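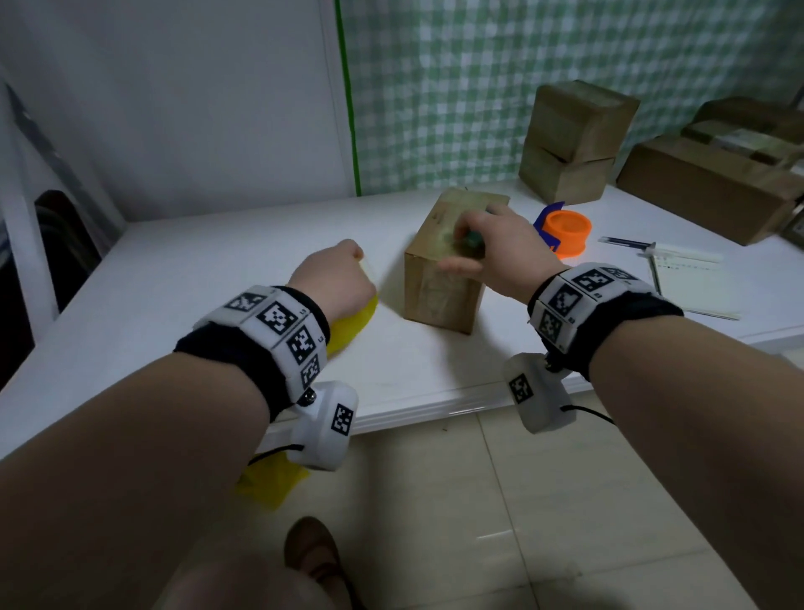 Griltton, 2023-06-10

How to compare two camera positions for wrist-tag tracking

We wanted to know whether the Harnorar controller follows hand motion better with a head camera or with a camera on a fixed stand. Box taping makes a good test task. Both hands work close together and one often covers the other.

1. Strap a marker band on each wrist with the white module hanging underneath. Route the cables away from the palms.

2. Set out a small carton, packing tape and a dispenser on a plain table. Leave some clutter at the back.

3. Start the head camera and the stand camera on the same trigger. Lock exposure on both.

4. Tape the box at normal speed. Keep the wrist tags turned up when you press the tape down, but don't slow down for them.
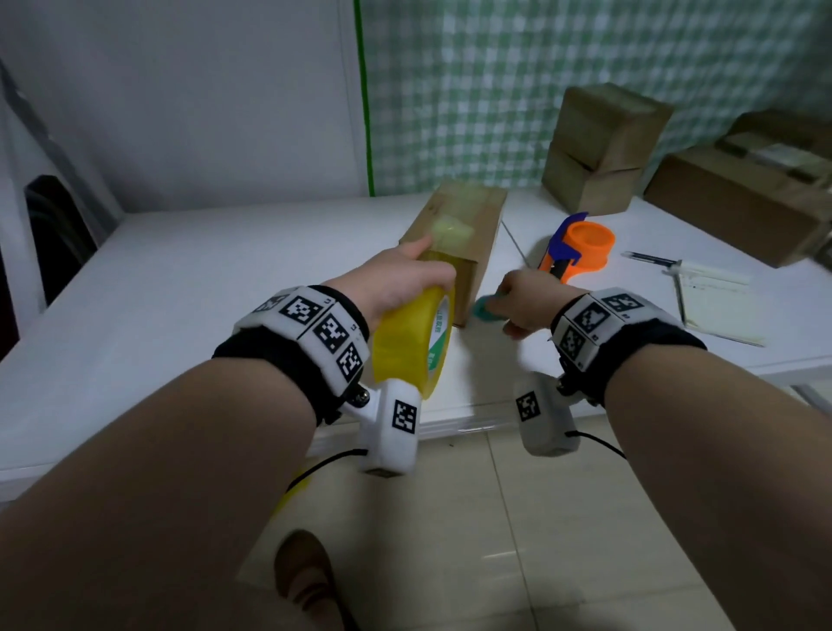 5. Repeat with the second camera as the main source. Use the same operator and the same size of box.

6. Load both logs in Visex and line them up by trigger time. Our runs came to roughly 4000 frames each. The head camera lost the left wrist in 51 frames and the stand camera lost it in 146, mostly while the hands were wrapped around the carton.

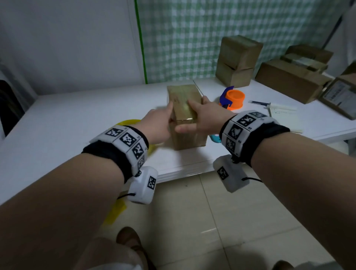

If your numbers are much worse than these, check the tag size in the settings file before moving any cameras. Nigel Blackburn ran a whole set with the old value and had to throw it out. The gripper replay is a separate page and needs the head camera log only.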